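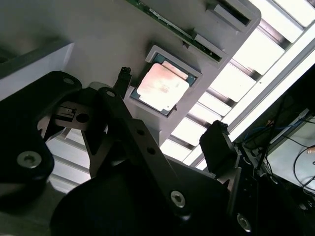

Lurham, March 4, 2026

Notebook entry, component recovery bench. Entered by Maximiliano Requena and open to bench staff for correction.

Purpose of this entry: to record the state of the tray handling work after the change of shift pattern, and to set down what the staff on the bench have reported, so that the review in April does not depend on memory.

Tray layout. The grey tray remains as agreed with Grastton. Each processor sits in its own square pocket with a raised rim, heat spreader upwards, and the boards stand on edge in the slots. The two fingers of the gripper come in on opposite sides of the chip. The rim leaves little room for error in the approach, and the bench has asked twice whether the pockets could be cut lower on two sides. Grastton has the drawing. No answer yet.

Surface condition. Smudges and dark blotches on the heat spreaders are not in themselves grounds for rejection. Under the old arrangement each person wiped the part before it went into the tray, and opinions differed on how clean was clean enough. The present rule is that parts go into the tray as they are received and are cleaned after grading. Two of the longer-serving staff consider this a step backwards. Their view is recorded here because the rule was made without asking them.

Volume. The bench closed the last period with 553 processors handled, counting those placed by hand and those placed by the arm together. The Cletik log does not separate the two. It should, and a request has been sent. Until then the total should not be quoted outside the department as a figure for the arm alone, as was done in the last site bulletin.

Changes to the work. Before the arm was installed, the bench was staffed by people who picked, turned, read and placed each part. Picking and placing have largely passed to the arm. Reading and grading have stayed with the staff, along with everything to do with damaged parts. In practice the day is now divided into loading, watching and exceptions. Loading is heavier than it was, for the trays arrive full and are carried in from the Rivas store. Watching is lighter on the hands and, by several accounts, harder to keep up for a whole shift.

The following points were raised at the bench meeting and are entered in the order in which they came up.

Staff reported less soreness in the thumb and wrist at the end of the day. The first-aid book bears this out only in part, as minor complaints were seldom written down before.

The rota now moves a person off watching after 20 minutes. This was first set at an hour and shortened at the request of the staff. It is working, although the handover is clumsy when an exception is open. The person leaving should finish the exception and then hand over. The written instruction says the reverse and will be amended.

There is uncertainty about who may stop the arm. For the avoidance of doubt: anyone on the bench may stop it, without asking, and no stop is to be entered against a person's name. The log has been doing so by default – this was not intended, and the setting has been changed.

New staff are learning to grade without first having spent time placing parts by hand. The older hands believe that they miss faults which would be felt before they are seen, a raised corner for instance. I am inclined to agree. I propose that each new starter spend the first 2 weeks placing by hand at the side table, with the arm running as usual beside them. The cost in output would be small. To be put to the department before April.

Pay grades are unchanged. The question of whether the person who corrects the arm's positions should be graded as a technician was put plainly and could not be answered at the meeting. It has been passed to the site office in writing, with a copy kept in the back of this book.

Lighting. The overhead panels are very bright, and staff on the watching stool find the glare from the heat spreaders tiring by the afternoon. A matt screen was tried over the stool and taken down again because it hid the end of the tray. A side screen is on order. In the meantime the stool may be moved to the other side of the bench, provided that the cables are kept clear of the walkway.

Outstanding: pocket drawing (Grastton); separate counts for hand and arm (Cletik); reply on grading of technicians (site office); amended handover instruction (myself). The trolley with the stiff wheel is still in use for full trays and should not be. Please take it back to Rivas with the next empty load and sign for the replacement.

M. Requena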